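Minutes of the Regular Meeting, May 20, 2018

Present: Filippos Kourkoulas (chair), Marina Vasilakis (recording), and members as signed in. The chair called the meeting to order and the minutes of the previous meeting were approved without change. 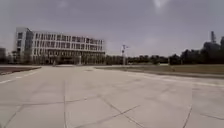

Praneck Public Market Association – Events and Vendors Section

1. Vendor fees. The chair reported that 60 vendors have renewed. The fee for a single stall remains $500 for the season. Ms. Vasilakis moved that late renewals be accepted until the waiting list is opened. Seconded and carried, 9 in favor, 2 opposed.
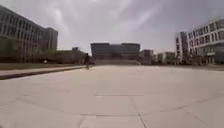 2. Stall layout. Members discussed whether food vendors should be grouped together or spread among the craft stalls. Voko Bakery asked in writing for a corner position. It was agreed that rows will follow the joint lines between the large square slabs, so that no chalk marking is needed. Mr. Kourkoulas will send the revised plan to all vendors.

3. Electrical supply. The quote from Gerkier was received and covers cable, covers for the cable runs, and one inspection. Two members asked that the cost of a second inspection be stated separately.
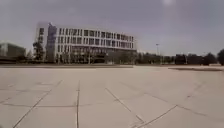 Action on the quote was deferred until that figure is received.

4. Winter market. Ms. Vasilakis will ask whether the December dates may be extended. Vendors selling hot drinks will need a separate permit.

There being no further business, the meeting was adjourned.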